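Gotdale Loop (cycling route)

The Gotdale Loop is a road cycling route of 143 kilometers that starts and finishes in the town of Gotdale, and I should say up front that I've ridden it more times than is good for my knees. This entry is part of my route encyclopedia, so I'll try to keep to the facts, but it's my site and you're going to get some opinions too.

Name and origin

The loop was first ridden as a group outing by the Utau Wheelers, a small club from the next valley over. They called it the Kassa Loop, after the river it follows for the first stretch, and you'll still hear older riders use that name. The switch to Gotdale came when the start was moved from the Kassa bridge into town (better parking, and a bakery!). Some maps print both names, which confuses visitors every summer.

Route

Heading out of Gotdale you go clockwise, always clockwise, along the river road. It's flat and a bit dull, and there's usually a headwind, so find someone tall to sit behind. After the bridge the road tips up toward Utau, and from there you've got 8 named climbs before you see the river again. Most of them are short. The exception is Trorkivia, a long drag through pine woods with 700 meters of gain and hardly a bend in it, so you can see exactly how much suffering is left. I've walked part of it twice and I'm not ashamed.

The descent off the far side is my favorite bit of road anywhere. It was resurfaced a few years back and it's smooth all the way down to the dairy farm, where you'll want to brake early for the cattle grid. Total climbing for the whole loop comes to 2000 meters on my computer, though friends with fancier gadgets get different numbers and like to argue over it at the finish.

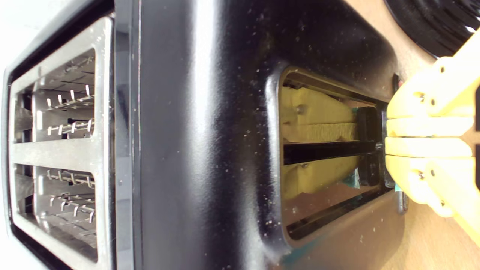
GOTDALE, Oct 2, 2024

I've revised the sections from here on after riding the loop again with the fall group, and a few things have changed.

Food and water

The tap behind the church in Utau still works. The store at the foot of Trorkivia now closes for lunch, so fill your bottles before noon or carry a third one. The bakery in Gotdale opens early enough for a proper breakfast, and if you get the window table you can keep an eye on your bike.

Notable rides

The best-known name attached to the loop is Hawi Admasu, who rode it solo in January on a steel touring bike with full fenders and a saddlebag. She wrote it up for the Wheelers' newsletter, and her account of the icy corners above the dairy farm is still passed around among the regulars. I've only met her once, at the bridge, and all we talked about was tire pressure (she runs hers much softer than I do, and I've since come around).

There's no official timed event. People have tried to get one going, but the river road is narrow and the farms need it on weekends, so it stays a turn-up-and-ride kind of thing. I like it that way!

Conditions and equipment

Spring is muddy near the farms and the woods on Trorkivia hold damp leaves well into winter. I'd go with wider tires and the lowest gear you own. Lights are a must for the short tunnel past the cattle grid, even at midday.

See also: Kassa River Path; Utau Short Loop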